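Grollow
A short story by Kourosh Ghasemi
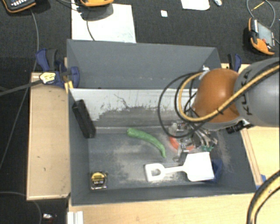

1. The Room on Futham Street

Dale took the bus to Grollow in July with a duffel bag and 484 dollars. His sister Renee had told him he could have the back room for as long as he stayed clean. She said it on the phone twice, and then she had him say it back to her.

The ride was nine hours. He slept through most of it and woke up when the driver called Cemberg, one stop before his. A man across the aisle was eating sunflower seeds and spitting the shells into a cup. He looked at Dale's arms and then out the window. Dale pulled his sleeves down.

Renee met him in the parking lot of a closed bank. She had gotten thinner. She hugged him with one arm and held her keys in the other hand.

"You look all right," she said.

"I've got 100 days."

"Okay," she said. "Good."

The back room had a cot, a lamp and a window that faced the neighbor's fence. She had put a towel on the pillow. On the wall was a calendar from Ghaffari, the tire place, still turned to March. Dale lifted the pages one at a time until he got to July and pinned it there.

2. The Envelope

He found work washing dishes at a diner out by the highway. He walked both ways. In the first few weeks he did what he was told, went to meetings in the basement of the Lutheran church and came home smelling of bleach. Renee left plates for him in the oven. They watched game shows with the sound low and did not talk about their mother.

She kept the rent in an envelope behind the flour. He knew this because she had kept money behind the flour in every place she ever lived. One night when she was on shift he took it down and counted it on the kitchen table. There was 1,302 dollars.

He sat there long enough for the refrigerator to shut off and start up again. He thought about the man with the sunflower seeds. He thought about a guy named Petey at the diner, who had asked him on his second day what he was into — just like that, over the sink.

Then he put the bills back in the order he had found them, tens on the outside, and put the envelope behind the flour.

Renee came in after midnight. She took off her shoes and looked at the cabinet. The door was open an inch.

"I counted it," Dale said. "It's all there."

She took the envelope down and went through it standing up, moving her lips. It took her a while. When she was done she put it in her purse and zipped the purse shut.

"Did you eat?" she said.

"No."

She turned on the oven.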